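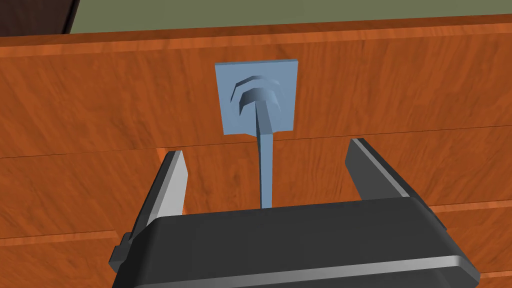 Week 12: Wood tones and wall colors in small kitchens

Okay, back to color! Last time we got stuck on undertones, and I promised we'd slow down, so let's do that. Every wood finish leans somewhere. Orange-brown is the one you'll meet most in older kitchens, and it's the one my clients complain about most (usually right before they ask me to paint it white).

Before you reach for the white paint, look at the wall. Orange and green get along better than people expect, as long as the green is a dull one. Olive has a bit of yellow and brown in it already, so it sits close to the wood and calms it down. A clean mint will fight it all day long.

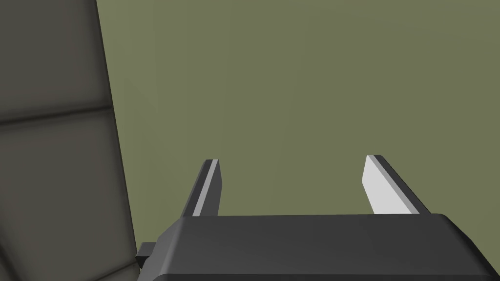
Fig. 2. Flat olive-green wall.

My first paid job was the Navarrete apartment, with a budget of $600 for the whole kitchen. I kept the cabinets, painted the walls a muddy green and spent what was left on a lamp. I still like that room!

For your sample boards, please make them at least 20 inches wide. Tape them up next to the wood and look at them in the morning and again after dark, with the lights on. Write down what changes. Milagros Palacios has the key to the sample closet if you need more card.

Read the Tikmont chapter on undertones before next class, and bring one board you hate.

Related handouts
Week 11: Finding the undertone
Week 10: Paint sheen and daylight
The Keltero kitchen, before and after
Sample board checklist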